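On Storing Vegetables Without Plastic

2024-05-13

This entry continues the household notes begun in January, when the decision was taken to stop keeping fresh produce in plastic bags. The kitchen at Tallside measures 60 square feet, and the pantry is a single shelf beside the boiler. Any change to the way food is stored has to be made within those limits.

The first arrangement consisted of two enamel bins purchased from Kaplan. They were well made and are still in use for flour. For vegetables they proved unsuitable. Potatoes kept in them sprouted within two weeks, and carrots at the bottom were regularly forgotten. Ayten Tekin, who rents the upper floor and shares the cooking, proposed that everything be kept in one open container on the table, where it would be seen and therefore eaten.

Her proposal was adopted in full. The shopping is now done twice a week in smaller amounts, and a list is kept on the inside of the pantry door. Greens are used first, then peppers, then roots. Fruit has its own bowl on the windowsill and is not covered by this entry. A reader wrote to ask whether the refrigerator has been given up as well. It has not. Milk, herbs and anything already cut are kept cold as before.
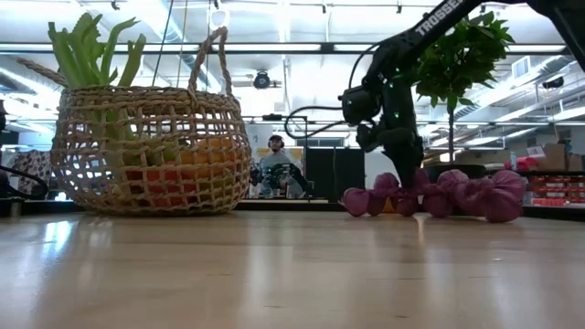

Onions are the one item for which a separate rule was needed. In the past they were placed under everything else and came out bruised, with their skins spread through the salad leaves. Under the present rule they remain in their purple netting and lie on the table to the right of the woven basket, while the celery-like stalks stand upright inside it with their leafy tops above the rim. The netting is opened at one end only, and bulbs are taken as required.

The basket is brushed out every other Sunday-size shop, before the new produce goes in. Soil collects in the base and is best removed with a dry pastry brush. Water has been avoided so far.

A later entry will deal with potatoes, which are still kept in a paper sack under the stairs pending a better solution. Suggestions may be left in the comments.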